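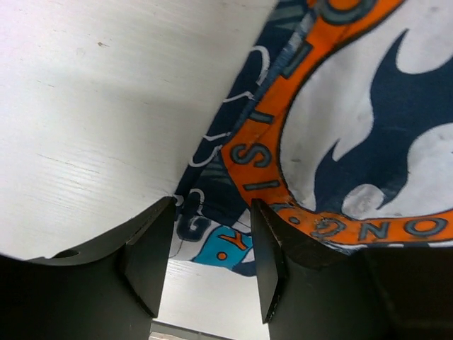
**leokadia_m:** I moved to Flarnermont in March and I want to wash my printed cloths without losing the colour. At home we always used cold water and a little vinegar, but the water here is much harder. The one on the table has a wide orange band beside a white panel, and I am most afraid that the orange will go into the white. Has anyone tried salt?

**tadeusz.o:** Salt does nothing for modern dyes, sorry. Wash at 31 degrees, alone, and take it out straight away.

**Gralesar:** I disagree with Tadeusz. My mother soaked everything in salt and her colours are still good after many years.

**tadeusz.o:** Then she bought good cloth :) Test a corner with a damp white rag first, please.

**leokadia_m:** Thank you both. I will do the corner test tonight. Is it safe to iron on the printed side?

**Gralesar:** Always on the back. On this we can agree, I hope.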